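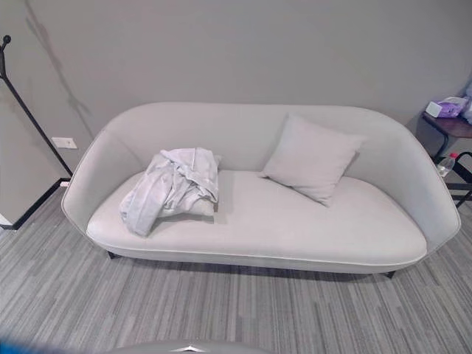 Delar家务自动化项目组发布阶段进展：机器能不能把客厅收拾利索，我们先交一份不怎么漂亮的成绩单

（Delar讯，四月）每次跟朋友说我在做家务机器人，十个里有九个会问我同一句话：那它现在能帮我收衣服了吗？我以前都含糊过去，说快了快了。这回公司让我来写新闻稿，我就想干脆把话说明白一点！咱们不谈擦玻璃、不谈做饭，就谈一件谁家都有的小事：衣服随手往沙发上一扔，浅灰色的一团堆在坐垫左半边，旁边斜靠着个抱枕，几步之内就立着一个黑色的衣帽架。人走过去，拎起来，挂上，脑子里还在想晚上吃什么。换成机器，这件事我们项目组做了整整一个春天，今天先把阶段结果公布出来。

先说结论，免得大家翻到最后：在我们布置的测试客厅里，一共跑了100次“沙发到衣帽架”的完整任务，从发现衣服到挂上去，中间不许人插手。成绩呢，比去年秋天那一版好了不少，可离“您放心上班去吧”还差得远。如果您是冲着“机器人管家已经来了”这种标题点进来的，我先说声抱歉，今天没有这个标题。

难在哪儿？我一开始也以为难在挂。衣帽架的钩子就那么点大，对准它想想都头疼。可团队做下来，最磨人的是前面那一步：认出哪儿是衣服、哪儿是沙发。颜色一接近，边界就糊了，袖子和褶子长得又像，系统很容易把一道深一点的折痕当成衣服的边。您想想，自己半夜不开灯找一件灰毛衣是什么感觉，差不多就是那样（我家那件我找过好几回）。

认出来以后是抓。硬东西好办，杯子是杯子，盒子是盒子，抓起来还是那个形状。衣服可不讲这个道理，一提就变样，提左边，右边就塌下去。我们现在的办法是两只手一起上，各捏一头，先把它撑开一点，看清楚大概的形状，再决定下一步从哪儿换手。
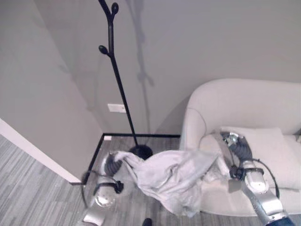

图：Delar双臂系统在测试客厅内用两只夹爪各捏住衣物一端，后方为衣帽架。

这个“撑开看一眼”的动作，听着笨，却是这一版里我最喜欢的改动。以前的流程图省事，抓到哪儿算哪儿，直接往架子那边送，结果常常是一团过去，一团掉下来。多花这么一下，后面省心得多。代价当然是慢。有一次我拿着手机在旁边掐时间，看到第4分钟就坐不住了，差点自己上手，被同事笑了一下午。

说到慢，这也是合作伙伴问得最多的。我们的合作方Trorus做的是服装门店的后场整理，他们关心的跟家里不太一样：家里慢一点，人不在，无所谓；店里试衣间门口那一堆，慢了就越堆越高。所以项目分了两条线同时走，家里这条叫Duan，管散落衣物的收拾和悬挂；店里那条跟Trorus一起做，管叠放衣物的分拣。底层用的是同一套抓取策略，练习的场合不同罢了。

叠在一起的衣服又是另一门学问。几件软的摞着，厚薄不一样，有卫衣那种带绒的，有薄薄一层的，夹爪按下去的时候，下面那件会跟着起皱，力气大了一抓抓起两件，力气小了什么都没捏住。扣眼、拉链这些小金属件也得留神，夹爪碰到它们，手感跟碰到布完全是两回事。

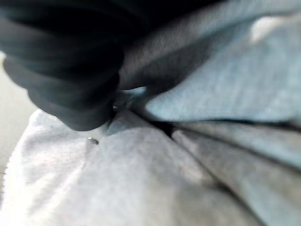

为了练这一手，团队攒了2,000段抓取记录，失败的一段也没删。我个人觉得失败的那些更有看头！同样是捏空，有的是位置偏了，有的是角度不对，还有的是布料自己滑走了，分开标注以后，模型才慢慢学会在捏下去之前先停一停，挪一点再试。这个“停一停”是我们这一版对外演示时观众最爱看的地方，好几位来宾说它像在犹豫，挺像人的。工程师听了哭笑不得，他们还想着怎么把这一下缩短呢。

常有人问我们跟工业自动化那边的关系。像Festo这样的名字，做这行的都绕不开，工厂里的自动化走在家务前头好多年了。可是产线上零件从哪儿来、朝哪边放，大多是事先安排好的，家里没人替您安排。今天扔在沙发左边，明天扔在扶手上，后天压在抱枕底下。车间里的经验我们很认真地学，学完了还是得回到客厅，一件一件地练。

那到底能不能用？我试着给个老实的回答。单件、不太大、旁边没有乱七八糟的东西，它基本能应付。两件缠在一起，看运气。有长带子的、里外翻着的，目前别指望。浴巾还行，被套免谈。至于把沙发上的衣服分成“还能再穿一天”和“该洗了”两类，这个我们内部也吵过，最后决定先不做，毕竟我自己都分不清。

接下来的安排是这样的：Duan会在这一季进入入户试用，首批20户家庭，全部由Delar派人上门安装和调试，试用期间有人远程值守，用户随时可以按停。我们会特意挑一些户型不规整、东西比较多的家，测试客厅毕竟太听话了，家具就那几样，光线也稳定。Trorus那边会先在后场试，营业时间不上前台。两边的结果都会继续公开，好的坏的都写。价格和上市时间现在没有，问我也没有，真的。

想报名入户试用的朋友，可以通过Delar官网的试用登记页面填写住址所在城市、户型和家里有没有宠物（猫很重要，请务必写上）。媒体朋友如果想来看实机，测试客厅每周二下午两点开放参观，提前一天登记即可，自带一件皱巴巴的外套来考考它也欢迎！

关于Delar：Delar从事家用与零售场景的双臂操作系统研发，Duan为其家庭衣物整理项目。

媒体联络：Delar传播组，请经官网“新闻中心”页面留言，工作日内回复。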